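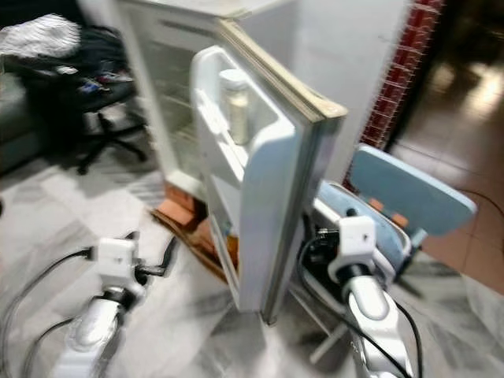 Yuzuki Sugawara wrote in after the last version of this guide that she didn't see why anyone with a decent hand gauge should bother with a tire pressure kit at all. Her gauge cost less than one of the sensors, she said, and it had never woken her up with a beep.

I can't argue with much of that. If you check your tires by hand every couple of weeks and mean it, you can skip this section. If you're like me and check them when a warning light or a guilty conscience tells you to, the kit is worth an hour in the driveway. Just don't expect everything the box promises.

Section 4: Fitting and setting up the Trarnix cap-sensor kit

Revised February 24, 2024

The kit has four sensors that screw onto the valve stems in place of the caps, a small display that runs off the 12-volt outlet, four lock nuts, a plastic wrench and a leaflet. The leaflet says set-up is "automatic." It isn't. Leave the sensors in their tray until you get to step 4 below.

Before you start

Park on level ground with the car cold, meaning it has been standing for a few hours and isn't sitting with one side in the sun. Find the door-jamb sticker on the driver's side and write down the front and rear pressures. They are often different. Ignore the number molded into the tire sidewall, which is a maximum for the tire and tells you nothing about what your car wants.

You will need your own hand gauge. The kit doesn't come with one, and you can't check the sensors without one.

CAUTION: Look at your valve stems before fitting anything to them. Cap sensors are heavier than caps, and a cracked rubber stem can start leaking under the extra weight. If bending a stem gently to one side shows cracks at the base, have it replaced first.

4.1 Setting the pressures

1. Remove all four valve caps and put them somewhere you'll find them again. You'll want them if you ever take the sensors off.

2. Check each tire with the hand gauge and bring it to the number on the sticker. On my car that is 30 psi all around.

3. Write the four readings down by wheel position. Rin Onishi skipped this and spent the next weekend unable to say which corner had been low to begin with.

4.2 Pairing the sensors

4. Plug the display into the outlet and turn the ignition to the accessory position. The screen should show four sets of dashes. If it shows numbers, someone has had the kit before you. Hold both side buttons until they clear.

5. Take out the sensor marked FL (front left) and leave the other three in the tray. Press the left button until the FL dashes blink.

6. Thread a lock nut all the way down the front left valve stem, then screw the sensor on by hand. You may hear a short hiss. It should stop once the sensor is snug. If it keeps hissing, take the sensor off and start the thread again.

7. Wait for the display to beep. The leaflet says this takes a few seconds. Mine took long enough that I gave up and went to get a drink, and it beeped while I was gone. Give it a few minutes before you decide it has failed.

8. Bring the lock nut back up against the sensor and tighten it with the plastic wrench. Finger tight plus a nudge is enough.

9. Repeat for FR, RL and RR, in that order. The display won't let you skip one.

NOTE: The leaflet claims pairing works from 200 feet away. I wouldn't plan on that. With the display on the passenger seat and the door open, it works. With the display in the kitchen, it didn't.

CAUTION: Don't use pliers on the sensor body. The housing is plastic, and the seal inside it is the only thing holding the air in your tire.

4.3 Checking for leaks

10. Mix a little dish soap with water and brush it around the base of each sensor and the bottom of each valve stem.

11. Watch each one for a full minute. Growing bubbles mean a leak. Remove the sensor, wipe the seal, refit it and test again.

12. If it still leaks, put the old cap back on and return the sensor. Some people will tell you to wrap the threads with plumber's tape. I don't trust it on a tire, and I haven't found a tire shop that does either.

4.4 Setting the alarms

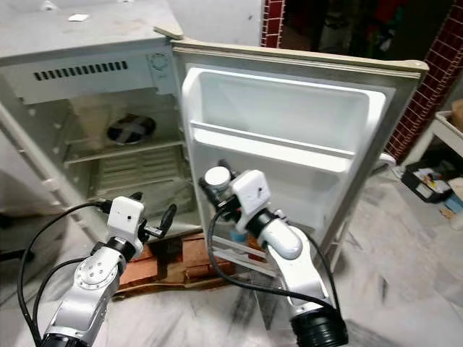
The alarm limits are separate from the readings, and mixing the two up is the most common mistake I hear about. A limit is a number you choose. It tells the display when to complain and has no effect on the tire, and it can't tell you what the tire is doing right now. Think of the round thermostat dial in that old compact refrigerator, up to the right of the vent slots: you can see a dial, and you still can't tell how cold the empty space under it is. For that you need a thermometer, and for a tire you need the gauge. So set the limits first, then compare the readings with the hand gauge in the next part before you believe any of them.

13. Hold the right button until LOW appears. Use the up and down buttons to choose a limit below your sticker pressure. A common choice is a quarter below. I'd go a bit tighter than that, and accept a few extra beeps on cold mornings.

14. Press the right button once for HIGH. Leave plenty of room above the sticker pressure. Tires warm up as you drive and the pressure climbs with them – if the limit is too close, the alarm will go off on every highway trip.

15. Press once more for TEMP. Leave it at the factory setting. The sensor sits out on the valve stem in moving air, so I doubt it has much to say about how hot the tire is inside.

16. Hold the right button to save. If you let the screen time out, your changes are lost, and there is no message to tell you so.

CAUTION: Never let air out of a hot tire to silence a high-pressure alarm. It will be low once it cools. Stop, let the car stand, and check it with the hand gauge.

4.5 Comparing against the hand gauge

17. The next morning, before driving, turn on the display and write down all four readings.

18. Remove one sensor at a time, check that tire with the hand gauge, and refit the sensor. Do the soap test again on each one.

19. A small difference that is the same on every wheel is nothing to worry about. One wheel that disagrees with the others points to a bad sensor. Swap it with its neighbor, pair both again and see whether the odd reading moves with it.

NOTE: The box says the sensors are "lab accurate" and doesn't say which lab. Kaede Takeda's set and mine disagreed with each other on the same tire, though both were close enough to catch a slow leak. Catching a slow leak is what I'd buy the kit for.

4.6 After fitting

Check the lock nuts after the first long drive and again at 800 miles. Mine had loosened on one rear wheel by then. Repeat the hand-gauge comparison when the weather turns – November is a good time where I live – and top up to the sticker pressure with the tires cold.

When you rotate the tires, move each sensor back to its marked corner. The display goes by the sensor and has no idea where the wheel went. If you forget, it will report a low front left while you kneel in a parking lot next to a perfectly good one.

The spare isn't covered by the kit. Check it by hand while you have the gauge out.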